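Perguntas e respostas > Automação e robótica > Compras e orçamento

Quanto reservar para garras manuais de coleta antes de comprar o braço? (dobra de roupa)

Pergunta

Estou montando o orçamento de uma célula pequena para dobrar peças de malha leve: blusas, regatas, pijamas. A oficina é em Nerport, trabalha com lotes curtos e muita variação de modelo. O plano original previa comprar primeiro o braço e depois resolver o treinamento por teleoperação. Um fornecedor sugeriu inverter: gastar primeiro com garras manuais instrumentadas, registrar demonstrações feitas por gente e só depois decidir qual braço atende.

Dados que já tenho:

Cotação da Hulano para o par de garras manuais, com câmera em cada uma: 1.898 euros, sem frete.
Dedos de reposição: cotados à parte, ainda sem preço fechado.
Verba aprovada para a primeira fase: 3 mil euros, incluindo computador se for preciso.
Espaço: uma mesa comum, com tomada próxima. Não há bancada dedicada.

A operação que mais preocupa é pegar a borda da peça já dobrada no comprimento e fazer a dobra seguinte sem arrastar a camada de baixo. Tecido fino, duas mãos, mesa de madeira escura.
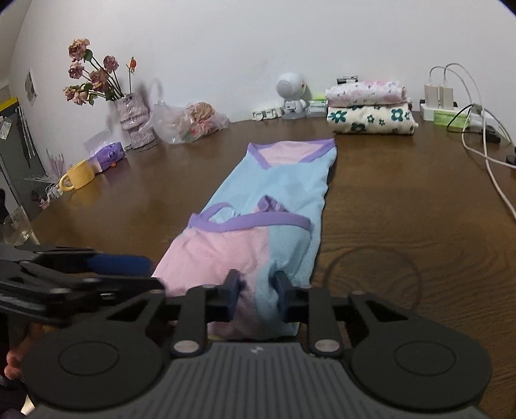

Página alterada pela última vez em março de 2022

Na posição acima a peça azul e rosa está dobrada e disposta no comprimento, com a ponta mais próxima presa entre os dois dedos. As peças com alça e acabamento em cor diferente são as que mais variam de uma para outra, e preciso saber se isso muda a especificação.

Perguntas:

1) Faz sentido gastar mais da metade da verba nas garras e deixar o braço para a segunda fase?
2) Que itens costumam ficar fora da cotação?
3) Preciso de uma mesa livre e de fundo neutro, ou posso trabalhar com objetos ao fundo?

Editado: a garra do braço não precisa ser da mesma marca, mas aceito argumentos a favor.

Resposta 1 (aceita)

1) Faz, com uma condição: a geometria dos dedos da garra manual tem de ser a mesma da garra que vai no braço. Curso de abertura, largura do dedo, material de contato e posição da câmera em relação à ponta. Se qualquer um desses mudar na segunda fase, parte das demonstrações perde valor e a economia desaparece. Peça à Hulano o desenho cotado dos dedos e uma declaração escrita de que o mesmo conjunto pode ser montado em flange de robô. Sem esse documento eu não fecharia a compra.

2) Itens que vi faltar em cotações desse tipo:

Dedos de reposição. A superfície macia gasta com malha e gasta mais depressa com elástico e costura grossa. Compre no mínimo um jogo extra por garra já no primeiro pedido, porque o frete avulso sai caro em relação à peça.
Armazenamento. Duas câmeras gravando em paralelo enchem disco depressa. Para a primeira fase reserve 212 euros para disco externo e cópia.
Cabos e alimentação. Verifique o comprimento real dos cabos, se houver. Cabo atravessado na área de dobra engancha em alça e estraga a tomada.
Calibração. Alguns fornecedores entregam o alvo impresso, outros vendem. Pergunte.
Frete e imposto. Se a remessa vier de fora, some antes de comparar com o concorrente.
Horas de operador. É o item maior e quase sempre aparece como zero na planilha. Planeje em torno de 800 demonstrações aproveitáveis para uma única família de peças e conte também as descartadas.

3) Fundo neutro não é obrigatório. Se a mesa final vai ter coisas em cima, grave com coisas em cima e mude a arrumação entre as sessões. O que precisa ficar livre é a área de dobra e a faixa por onde passam as duas garras. Objetos altos junto à parede não atrapalham, desde que não tapem a textura que o sistema usa para se localizar. Parede branca lisa sem nada à frente costuma ser pior para a localização do que uma mesa ocupada, se o seu sistema depender de odometria visual. Confirme com o fornecedor qual é o método.

Sobre as alças: separe em família própria. Alça solta sobre o tecido muda o ponto de pega e pode prender no dedo na retirada. Orce como se fosse um segundo produto.

Divisão que eu apresentaria: garras, dedos extras, disco, frete, e o restante como reserva sem destino definido. Não compre computador de treino nessa fase. Alugue.

Yaw Wumbei

Comentário do autor da pergunta

Pedi o desenho cotado. Responderam que o conjunto monta em flange com adaptador, vendido separadamente. O adaptador entra na fase 1 ou na fase 2?

Comentário de Yaw Wumbei

Fase 2, mas peça o preço agora, com validade escrita, e ponha na planilha. O adaptador desloca a ponta do dedo em relação ao flange e esse valor precisa constar do desenho.

Resposta 2

Discordo em parte. Em Drastasthorpe fizemos o caminho contrário, braço primeiro, e não me arrependo. O motivo foi prazo: a entrega do braço demorou até agosto e a das garras foi imediata, de modo que convinha emitir o pedido maior antes. Se o seu fornecedor de braço trabalha com prazo longo, a ordem de compra e a ordem de uso são coisas diferentes. Pode pagar só o sinal.

Outro ponto, a carga. Para malha leve qualquer braço pequeno serve em peso de peça, mas some garra, câmera, adaptador e cabo. O alcance costuma limitar antes da carga: meça a mesa do lado do operador até a parede e confira se os dois braços chegam à ponta distante da peça estendida. Dois braços, porque a dobra com duas mãos que você descreve não se reproduz com um. Na sua pergunta está escrito "o braço", no singular. Reveja isso antes de apresentar o orçamento.

Quanto à marca única, só vejo vantagem na peça de reposição.

Resposta 3

aqui usamos garra Bošković e funciona bem, preço não lembro. para roupa dobrada tem que ser dedo macio, o duro escorrega. mesa com toalha por baixo também ajuda

Comentário à resposta 3

A toalha altera o atrito e teria de existir também na célula final. Sem preço nem modelo é difícil aproveitar a resposta para um orçamento.

Comentário do autor da pergunta

Corrigido na planilha: dois braços na fase 2, dois adaptadores, alças como família separada. A fase 1 fica com as garras, um jogo extra de dedos para cada uma, disco e frete. Falta o preço dos dedos.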